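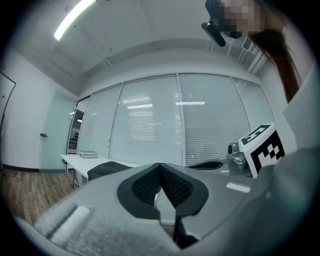
# Korkirwood office to empty its lost property shelf

People who have left a bag, a charger or an umbrella at the shared offices in Korkirwood have until the end of the month to claim it. After that, whatever is left goes to the thrift store on Fotthorpe Road or, if it is past using, to recycling.

The notice went up on 7 September 2026 and was sent by email to the 400 people who hold a key card for the building. It was signed by Siiri Eglītis, the office manager, who took over the lost property shelf in May along with the mail room and the meeting room calendar.

"The shelf was meant to hold things for a couple of weeks," Eglītis said. "Some of it has been with us longer than I have."

Claims are being handled in the glass-walled office on the second floor, the one with the white blinds and the wood floor. The desks there stay in normal use, and visitors are asked to knock first if the blinds are closed.

Bags are the main problem. Umbrellas and cups take up little room, but laptop bags don't stack well and have to be checked before they can be passed on. Lanying Yuan, who works in the building and has been helping Eglītis, said each one is laid flat on a table, every pocket is opened, and anything with a name on it is put in an envelope at the front desk. Loose papers that look private are shredded if the owner can't be found.

"The front pocket is where people forget things," Yuan said. "Train tickets, keys, a spare cable. If there's a business card in there we just call the number."

Anyone claiming a bag will be asked to describe it first. Color and size are not enough, according to the notice, as many of the bags are dark and much the same shape. A tag, a label, the kind of zipper or something kept inside will do. Claims can be made in person or by email, and a coworker may collect on someone's behalf with a short note.

Computers and phones are not part of the clear-out. Those are kept in a locked cabinet under a separate rule and are held for a full year.

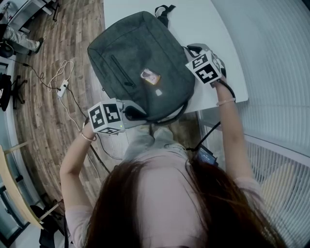
## Thrift store to take the rest

Ovidiu Oprea, who runs the Fotthorpe Road thrift store, said laptop bags sell quickly at this time of year, mostly to students. He expects to price the plain ones low and put any with a working zipper and a shoulder strap near the door.

A similar clear-out last year brought the store $1290, and Oprea said he would be happy with around $1000 this time. The money goes toward the rent on the store's back room, where donations are sorted.

Not everyone in the building thought the deadline was fair. Jianguo Du, whose design firm Wavico rents two rooms on the first floor, said several of his staff travel for weeks at a time and may not see the email. Eglītis has agreed to hold items for anyone who writes in before the deadline, even if they can't pick them up until later.

Du has also asked for a small sign by the elevator, so that visitors who don't have a key card hear about it too. It is due to go up this week.

From next month, found items will be marked with the date and the room they were found in, and kept for 60 days. Bags will hang on hooks in the mail room, where people can see them as they come in.

The second-floor office takes claims from 9 a.m. to noon and again from 2 p.m. to 4 p.m. on working days. Outside those hours, items can be described by email or in a note left at the front desk.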